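# The Fresh Pack Question

Muthoni Kariuki lights the first one before I've got my coat off. No band, no cello, nothing. A thin stick, 43 ring, wrapper the color of an old saddle. "Don't write anything yet," she says, so I don't, and then she talks for most of an hour and I have to get it all back from memory in the cab. Apologies to her for any of it that's off.

The subject is resealable packs. Small cigars and short coronas in a soft pouch, five to a pouch, sold in places where there's no humidor for miles. Gas stations. Golf shops. The counter at the ferry. Her company, Wetora, has sold boxed cigars only, always has, and last March she decided to change that. Not everyone was happy. Her head blender, Josphat Athumani, was so unhappy he went out to the curing barns and stayed there until dinner.

His complaint is a fair one. A cigar in a cedar box gets to breathe a little and settle. A cigar in a pouch sits in whatever you put in with it, and if the leaf went in too wet it stays too wet, then the ammonia comes up and the customer opens it and makes a face. One bad pouch and you've lost that guy. He won't write you a letter about it, either.

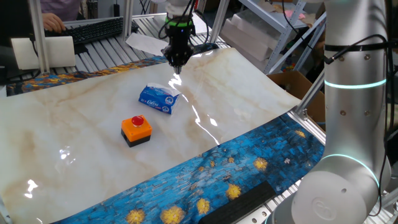

So they slowed down. Athumani wanted the filler rested longer before rolling, and he got it: 15 months, up from whatever they could get away with before. He also wanted the rolled sticks held back in the aging room until the moisture evened out, and he got that too. Kariuki wanted the whole thing in stores by summer and did not get that.

The blend is called Zama. It was going to be a robusto, then somebody priced the pouch at that width and it went skinny. Good call, I think, for reasons that have nothing to do with cost. A thin cigar shows you more wrapper for every bit of filler, and the wrapper is what Wetora does well. Cocoa up front, a dry-hay thing in the middle, some pepper if you rush it. I rushed it. Half an hour, start to finish, and the last inch got hot, which was my fault.

Now the pouch itself. Economou makes it, a family printer that did box labels and edging for years before they bought a machine for flexible film. Gladys Mosoti runs the film side there and she has opinions about closures that I could not print in full. Zippers leak. Sliders leak worse. Peel-and-stick flaps are fine for the first three openings and then they pick up lint and tobacco crumbs and quit. She went through a lot of flaps. The one they settled on has a wide tab and a stiff strip under it, so the thing closes flat even when you do it with one hand in a parking lot.

It also has to fit a shirt pocket without bending the cigars, and thats harder than it sounds. A stiffener down the back cracked in the cold. A cardboard tray worked but looked cheap. They ended up with a folded card sleeve inside the film, open at the top, and the cigars slide up when you push from the bottom. 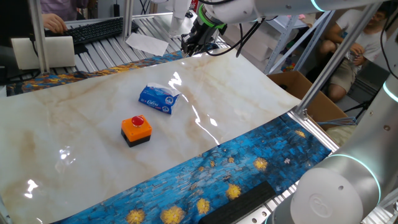

Wetora's boxes have always carried a lot of words. Country, year, factory, the grandfather's motto, a crest with a bird on it. None of that survives at pouch size, and Mosoti told Kariuki as much in their first meeting. What you want is one color and one piece of lettering. She has a point, and it's one the dull end of the drugstore worked out ages ago. Take a packet of tissues, a bright blue one with white lettering, tissue already poking out the open end. You can tip it on its side, you can fail to make out the name properly, and you still know what it is and where to pull. Cigar people hate being told to learn from tissues. Kariuki laughed and cut the bird.

What's left is a rust-brown pouch with the word Zama in cream. The motto went on the back, small. Athumani picked the brown, by the way – held a leaf against the sample cards until one matched. He'd come around a bit by then. Or he was tired.

The trial run was 600 pouches. Grunus took the lot, put them in its roadside shops, and asked clerks to keep a few back unopened so they could be sent home and checked. Kariuki had 267 come back, many more than she'd asked for, a couple with receipts taped on. She and Athumani cut them open on the rolling table over one long weekend. Mostly good. A handful too dry, all of them from a shop that had hung the display in a south window. One with a split wrapper and no excuse.

Here is where I'd expected the numbers to get grim, and they didn't. Draw was fine. Burn was fine. The ones that had sat longest were, to my taste, a little better, rounder, less of the hay. Athumani wouldn't say so in front of me. He smoked two, though.

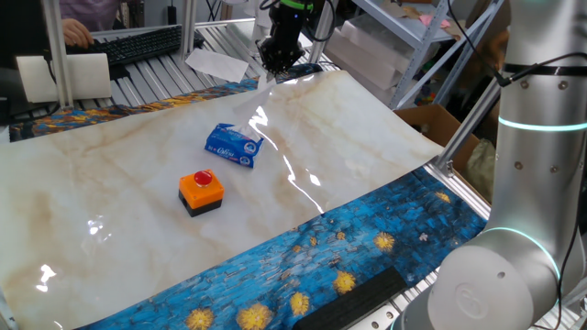

**Naomi Minja**

The shops are the part still up in the air. Grunus likes the pouch and wants more, and wants it cheaper, and would like to hang it from a hook. The old tobacconists, the ones who've carried Wetora boxes forever, don't want it at all. Atieno Kirui has a shop two flights up from a bus stop, leather chairs, a walk-in humidor she built out herself, and she told me flat out she won't stock it. "I sell people a box and I see them again. I sell them a pouch and they've gone fishing." Then she asked if I had one on me. I did. She smelled it for a good long while, handed it back.

She's worried about the box business more than the pouch, I think. If a regular can get the same leaf with his gas, does he still climb the stairs? Kariuki says it isn't the same leaf. Zama's wrapper comes from the lower primings, the box lines use the middle of the plant, and she'll keep it that way. Different price, different smoke. Kirui has heard that kind of promise from other makers and named two of them, which I'll leave out.

There's a compromise floating around. A shop-only pouch, darker wrapper, different name, sold by people like Kirui and nowhere else. Athumani has been blending for it already without being asked. The leaf he wants is in bales at the back of the second barn and won't be ready this year. Mosoti says she can do the film in any color as long as somebody decides before she orders ink.

I asked Kariuki what happens to the bird. She's keeping it for the boxes. There's a brass stamp of it in her desk, the orignal, worn nearly smooth, and she pressed it into the back of my notebook before I left. You can just about make out a wing.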